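Short-Term Rentals in Narkard: What Guests Ask For
Project report, Mackenzie Leclerc
Hospitality and Tourism, second year

What I did

Looked at how vacation rentals in Narkard get listed and what guests complain about after. Read 100 guest reviews, all from August stays, all on Rondolance. Also talked to 2 owners. Wanted more but one canceled and the other two never wrote back.

Sorting the reviews

Read each one and gave it a main topic. Ended up with 6: cleaning, noise, check-in, kitchen, beds, parking. A lot of reviews had more than one complaint so I went with whatever came first. Not perfect. Did the whole thing in a spreadsheet, then redid it when I realised I had check-in and parking mixed up for half the rows.
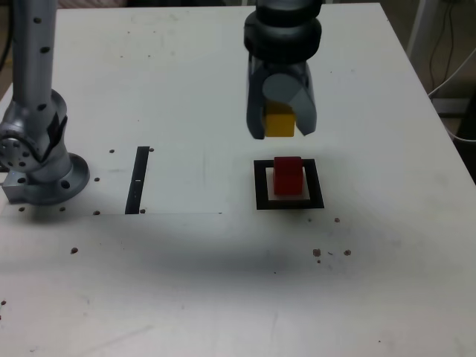
Check-in was the biggest topic by far. Late codes, wrong codes, key box around the back with no light. Cleaning came second, and the reviews there are pickier than I expected. People don't write "dirty," they write about one thing. Furniture surfaces come up alot. A white tabletop with smudges and pen marks on it, like the one in the photo, is the kind of thing a guest will mention even if the rest of the place gets praised. Floors hardly came up.

Owners

Owner one has a studio near Bruvmont Street, does her own cleaning between guests. Says the gap from 11 am to 3 pm is too short when people leave late. Owner two pays a service, Rimkutė, and only visits the apartment in the off season. He hadn't read his reviews since spring. Both said they'd rather lower the price than add a second night minimum.

Problems

Reviews only, so no idea about guests who didn't post. One month, one town. Kitchen and beds had too few to say much. Also I should of written down star ratings while I was reading, went back for them later and a few reviews were gone.

Still to do

Compare with a winter month. Ask owner two for his cleaning checklist, he said he'd send it. Fix the parking chart, labels are in the wrong order.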